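Sourdough starter in a cold kitchen: what's working for you?
Board: Home Baking > Bread and Starters

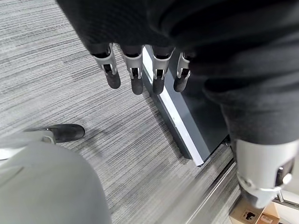 How do you keep a starter active when the kitchen is cold?

Feed it with warm water, use a bit more old starter than usual in the mix, and give it longer between feedings. Mine takes nearly twice as long to peak in winter as it does in October, and the bread is every bit as good.

Posted by ryeguy_647, February 7, 2020

I'm putting that at the top because I asked it here myself last winter and got so much good advice! Now I want to hear what everybody else does. My starter (her name is Domance, don't ask) lives in a quart jar on top of the fridge. Equal parts flour and water, one part whole rye to three parts white. The rye made a huge difference — bubbles all the way through by bedtime.

crumbcatcher
Love this thread already. I put the jar in the oven with only the light on and the door open a crack. Check it the first few times though, because my old oven got way too warm and the starter smelled like nail polish remover by morning. It came back after three feedings.

LoafingInLo
Tried the oven light for a month and gave up. My vote is for a small cooler with a jar of hot tap water next to the starter. Swap the water morning and night. Costs nothing and I can still use my oven!

marlpit
I'm going to disagree with pretty much all of you. Cold is fine. I quit babying mine two winters ago. It gets fed when it has risen and started to fall, whatever the clock says, and the flavor is deeper than anything I bake in summer. If your bread is dense, I'd bet on the dough being underproofed before I'd blame the starter.

ryeguy_647
Fair point on the proofing, but some of us have jobs! I need it ready at a time I can plan around. If it peaks at 3 a.m. I've missed it.

marlpit
So put it in the fridge at peak and use it the next evening. Works great.

crumbcatcher
Works great for you. Mine is sluggish for a full day after the fridge. Different starters, I guess.

batard_betty
Can I ask a beginner thing? How much are you all keeping? I've been feeding up to 300 grams every day and throwing most of it out, and it's a lot of flour.

LoafingInLo
Oh no, keep way less! I hold on to a spoonful, 21 grams last time I put it on the scale, and build it up the night before I bake. And save the discard — it makes the best crackers. Thin layer on parchment, melted butter, salt, sesame seeds, bake until the edges are brown.

batard_betty
Crackers are in the oven as I type. The house smells amazing. Thank you!!

oldstonemill
Coming in on marlpit's side, mostly. The one thing I'd add is to watch your dough temperature. I warm the water for the dough and leave the starter alone. Also wrap the bowl in a towel and get it off a stone counter. Mine used to sit on granite and the bottom of the dough was always cold.

ryeguy_647
Never thought about the counter. Moving mine to the wooden board tonight. Baking two loaves tomorrow, one marlpit style and one with the warm water, and I'll post how they come out.

marlpit
Looking forward to it. Slice them cold, please.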